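Right, who's coming to the Wurkgate street food weekend in August? I've just seen the trader list and I need to talk about it (a thread, sorry)

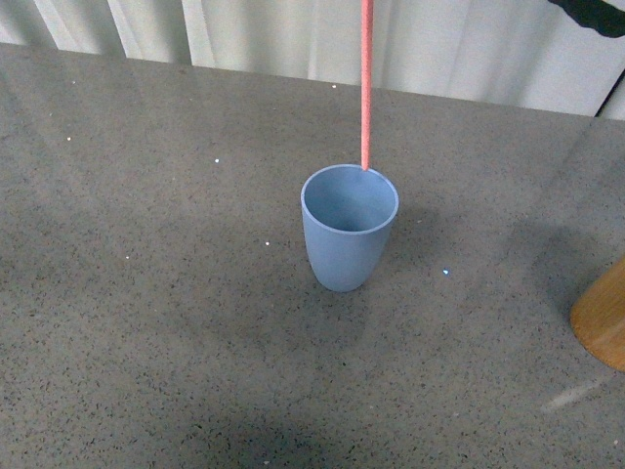
Blue cup, grey table.

Up to 35 stalls this year, spread over the market square and down the lane by the old Masri bakery. Last year it was 20 and I still didn't get round them all!

Gaseck are back with the smoked sausage rolls. I queued 32 minutes for one last summer and I'd do it again tomorrow, no shame at all

New one for me is Stukard, who do dumplings and a plum chutney you can buy by the jar. My sister had them at another do and hasn't shut up about it since

Entry's £2 on the gate, under-fives free. Bring cash — the card signal in the square is rubbish once it gets busy

Parking: don't bother with the station side. Go in past the leisure centre and walk down, it's ten minutes and you'll need the walk back anyway after all that cheese

Cookery demos start at noon both days, bread first, then curries. I'm going for the bread one, shout if you want me to save you a seat

Oh and dogs are fine on leads, someone asked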